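Eleven days of being a cat nurse

I promised a few of you an update on Masanja, and I'm sorry it has taken me until Monday, March 10, 2025 to sit down and write one. Anyone who has ever had to get tablets into an elderly cat twice a day will understand where the time went. He is asleep on my feet as I type, snoring a bit, with one back leg shaved and looking like a badly plucked chicken.

For those who are new, Masanja is my big ginger boy, and he has been off his food on and off since before Christmas. Our usual vet, Elibariki Urio, had been watching his thyroid for a while and we'd tried the tablets, then the special food (which he treated as a personal insult), and then the tablets again. When he started drinking from the watering can as well as from his bowl, Elibariki wanted him in for a couple of nights for fluids and a proper set of tests. I said yes straight away and then cried in the car park, as you do.

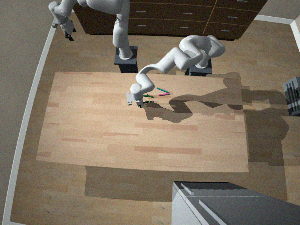
Dropping him off

The ward at Trirnen is cats only, up a little flight of stairs and well away from the dogs, and I can't tell you how much difference that made to both of us. At our old surgery he used to sit in his carrier beside a Labrador and shake. A nurse called Pendo Rotich took him from me, and before she had even looked at his notes she wanted to know what he liked to sleep on, whether he preferred a high bed or a low one, and if he was a chin cat or an ears cat. (Chin, always chin.) She let me leave my old green cardigan with him, the one with the hole in the elbow, and wrote his name on a bit of tape so it wouldn't get lost in the wash.

I rang far too often. I know I did, and they were lovely every time! Nyokabi Kaijage was on nights and she gave me the sort of news I really wanted, which had very little to do with blood results. He'd eaten a spoonful of chicken. He'd been rude about having his temperature taken. He'd turned round and put his bottom to the door of his kennel, so she'd left him in peace for an hour and come back with a brush – and after that, apparently, they were friends.

The bill came to £1509, and the insurance will cover all but the first part of it, so I'm grateful to the me of nine years ago who signed the forms and grumbled about it every month.

Home again

He came back with two sorts of tablet and a drip line mark on his leg, and Pendo spent a good 23 minutes going through everything with me. She showed me how to kneel behind him on the floor and tuck him in between my knees so that he can't reverse away, and how to follow the tablet with a little water from a syringe.
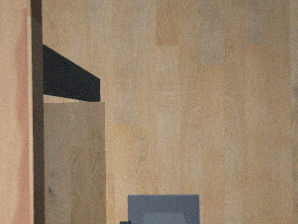
I'd been doing it from the front all these years, face to face, like somebody trying to post a letter through a very angry letterbox. From behind it takes seconds. He still gives me a look afterwards, but he has stopped hiding under the bed when he hears the packet, and on Thursday he came and sat down next to me before I'd even got it open. My friend Zewditu says he is only after the bit of cheese he gets at the end, and I dare say she's right.

He goes back in May for another blood test, and until then I'm to weigh him once a week on the kitchen scales, in a roasting tin, with a towel in it. Thank you for all the kind messages – I've read every one of them out to him. I've got some chicken to poach now, so I'll stop there.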